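Visit to Zultbridge, August 7, 2020

I went to the Zultbridge site because Irina Bălan kept telling me I was being unfair to it. She may be right. I have toured enough workplaces where the robot is the first thing you are shown and the last thing anyone on the shift wants to talk about.

Zultbridge handles linen and towels for small hotels. The arms come in through an outfit called Vodamitz, which also does the training, and the company has been using them since April. We were 9 visitors, which was too many for the corridor and meant that half of us missed the first part of the talk.

The talk was what you would expect. The arms take the putting away, the people take the checking. We were given a figure of 3,426 pieces handled in a month, and I asked how many of those had to be done over by hand. The answer was 1,033. To their credit they had the number ready. It's still nearly a third, and somebody has to do that third.

That somebody is, on most shifts, Ileana Pop. She has worked there for eight years and used to fold and shelve with two others. Now she sets things out for the arm, watches it, and steps in when a cloth bunches up or a door doesn't open far enough. I asked if it was easier. Her back is better, she said. Her pay is the same. She misses the talking, and she doesn't like that she can't set her own pace any more – with folding she could go fast for an hour and then slow down, and with the arm she waits when it waits.

The manager called this "moving up to supervision." I asked whether there was a supervisor's wage to go with it and was told the job grades are under review. Nobody could say when the review ends.

I will say the arms are quieter than I feared, and nobody seemed scared of them. The older machines I saw at Raudsepp two years ago were behind a fence and made a terrible racket.

What I wanted to see was a plain shift from start to finish, with no one explaining it. We got twenty minutes. Soft things are hard for a machine, and twenty minutes of cloth going into a cabinet doesn't tell me much about a whole week of it.
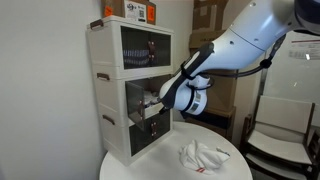

Irina asked me on the way out if I had changed my mind. A little, about the noise and about Ileana's back. I haven't changed it about the wages. The next visit is to Brostumthorpe, where they tried the same setup and dropped it, and I would like to hear from the people who went back to doing it by hand.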